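Teleoperation and Hand Guiding > Deformables > Trouser folding: when to start the recording?

flatska_hm
Posted Friday, 09:12
We are collecting two-arm folding episodes by remote control, leader arms driving the follower pair. So far 426 episodes kept. The trained policy approaches the garment well enough, then hesitates over the grasp and often closes on air. I suspect the way we segment. At present the operator starts the recording with both grippers already over the cloth, to save time.

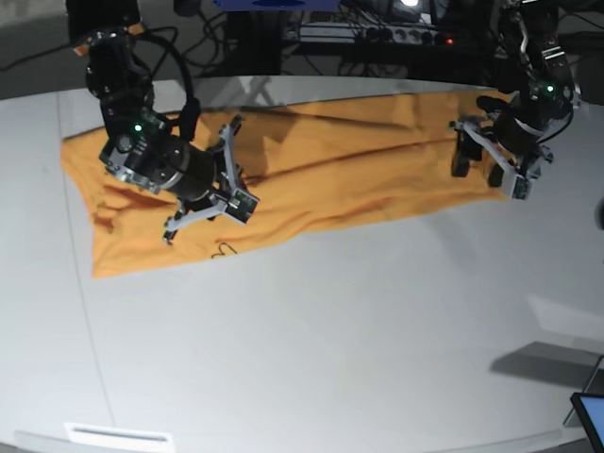
Right gripper open above the cloth, left one down at the far end.

Would you start earlier, from the home pose, or keep it short and add more episodes? Control rate is fine and the leader arms were calibrated in January.
Hazel Mahmoud

csaba_e
Posted Friday, 09:40
Start from home. If every episode begins over the cloth, the policy has no data on how to get back there after a miss. You will also want some episodes where the operator misses on purpose and tries again.

t.ha
Posted Friday, 10:05
I disagree with the deliberate misses. We tried it at Grisden and the policy learned to miss. It copied the bad close as faithfully as the good one. If you do it, cut the miss out and keep only the recovery, starting with the fingers open and in the wrong place.

csaba_e
Posted Friday, 10:11
Cutting is what I meant. I should have written it.

R Nakamura
Posted Friday, 11:27
How many operators? With us that mattered more than where the episode began. We had 1,435 episodes of towel folding from 4 people, and one of them always closed the right gripper first while the others closed left first. The policy averaged the two and did neither. Agree an order, write it on the wall, throw out what doesn't follow it.

flatska_hm
Posted Friday, 11:50
Two operators, and I have just checked: no fixed order. Thiện, when you cut the recoveries, do you keep the gripper state from before the cut in the history? Ours takes the last few steps as input.

t.ha
Posted Friday, 12:02
No. Pad with the first frame after the cut. Otherwise the closed state leaks in.

tamunoemi_a
Posted Friday, 13:34
I would look at the stretch as well as the grasp. With trousers the part that goes wrong for us is after both ends are held. The operator pulls until the fabric looks taut and stops by eye. There is no force feedback on most leader arms, so one person stops early and another pulls until a finger slips.

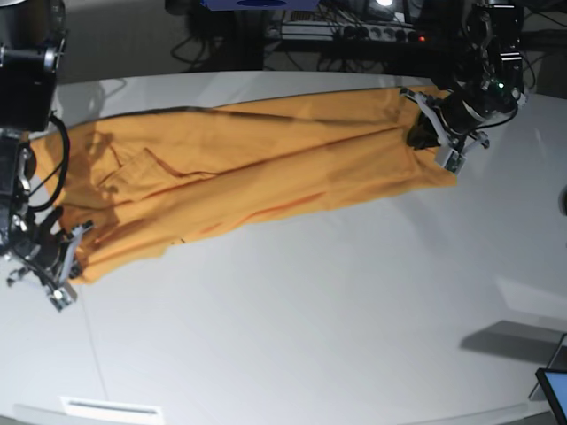 What helped was giving the operator a fixed rule: stop at the first moment the cloth between the grippers no longer sags, hold for one second, then begin the fold. The hold gives the policy a clear state to aim for. Before that our episodes ran straight from pull to fold and the policy started folding with slack still in the legs.

Also look at where on the garment each end is held. A gathered grip at the waist or hem is strong but you lose the edge, and the fold comes out crooked. A flat pinch is harder to do remotely and worth the practice.

R Nakamura
Posted Friday, 13:58
One second of hold is a lot of identical frames. Doesn't the policy learn to stand still?

tamunoemi_a
Posted Friday, 14:10
It did at two seconds. At one it was fine, but we predict long action chunks. With short chunks I would trim it to half.

csaba_e
Posted Friday, 14:22
Or drop the hold and do the pull by hand guiding, with the arms in gravity compensation. You feel the tension directly. Varela do all of their cloth work that way.

t.ha
Posted Friday, 14:31
And then the operator's hands are in every camera view. Fine for replaying a path, no good if the policy works from images. Remote control is the right choice here.

csaba_e
Posted Friday, 14:45
You can replay the path on the same garment afterwards and record that.

t.ha
Posted Friday, 14:49
On a cloth that has been put back in exactly the same shape? Good luck.

flatska_hm
Posted Friday, 16:20
Thanks all. Plan for next week: start from home, left gripper closes first, one second hold at taut, recoveries recorded separately with the miss removed. I had a target of 3,000 episodes on the old protocol and will leave that alone until the first 200 of the new ones have been trained on. Will keep the old set for pretraining unless someone has a reason not to.

R Nakamura
Posted Friday, 16:37
The mixed closing order is the reason not to. Sort them first and keep the left-first ones.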